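4.2 Tasks, operators and what we counted as done

Much of the published work on household manipulation reports a success rate and leaves it there. We think this hides more than it shows. A cup that ends up in a rack has been "put away" whether it took four seconds or four minutes, and whether or not somebody had to reset the rack between goes. Since our question is whether machines can do ordinary chores to a standard a household would accept, we had to say what that standard was before we could say how far off anyone is.

We took our task list from the Lumbao set, which was drawn up for kitchens, and cut it down to 20 chores. Most of the cuts were tasks that need water or heat. What is left is dull on purpose: wiping, stacking, sorting cutlery, lifting things on and off plates, closing tubs, folding small cloths. We kept the wording of the original instructions even where it was vague, as instructions in a real home are usually worse.

Each chore was done first by people using hand-held grippers, and later by the Stedimach arm running a policy trained on those demonstrations. The hand-held stage is often treated as a mere source of data. We treat it as a result in its own right. If a person with a lifetime of practice at clearing a plate struggles to do it through two stiff fingers, then some part of the robot's failure belongs to the hardware, and no amount of further training will remove it. Earlier work from the Elarbridge group makes a similar point about drawers, though it stops short of asking whether the gripper should be given up altogether.
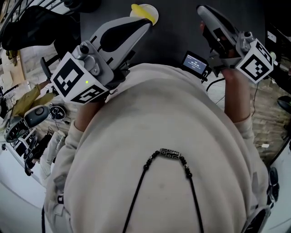
Figure 3. Plate task, hand-held stage. The operator works with 2 grippers, each carrying a pale grey finger and a white cube printed with black markers. The plate and its bright yellow object are just beyond the fingertips.

Operators were given 60 minutes to get used to the tools. We had planned on less, but in the February pilot people were still changing their grip from one attempt to the next when the session ended, and the timings were useless as a result. Even with the longer period, several operators said they had stopped improving and had simply become more careful. That remark stayed with us, for it describes quite well what the trained policies later did. They were slow, and the slowness looked like care, but it did not make them less likely to drop things.

A trial was scored as done only if three conditions held. The object had to be where the instruction asked, nothing else on the table could have been moved more than 6 centimetres, and no one could have stepped in. The second condition proved the harshest. On the Wunddale benchmark, which has no such rule, a policy may sweep a fork to the floor while placing a bowl and still be given full marks. We do not see why a householder would be so forgiving. Scores under our rule are therefore lower than those under the Wunddale rule for the same recordings, and the two should not be read side by side.

Scoring was done from video by Kenneth Samonte and one of the authors, working apart. Where they disagreed the trial was counted as a failure. This is strict, and a reviewer of an earlier draft objected that it builds our pessimism into the numbers. We accept that it pushes in one direction. We would answer that the usual practice, in which the people who trained the policy also decide whether it worked, pushes in the other, and is seldom mentioned.

Two limits of the set-up should be kept in mind when reading Section 5. First, every chore took place at a table of fixed height under steady light, conditions which flatter the machine. Secondly, we did not test sequences. Each chore was scored alone, with the table laid afresh by hand, so that the time spent by people in tidying up after the robot does not appear in Table 2. We give it separately in Table 4, where for several of the chores it is longer than the time it would have taken to do the job.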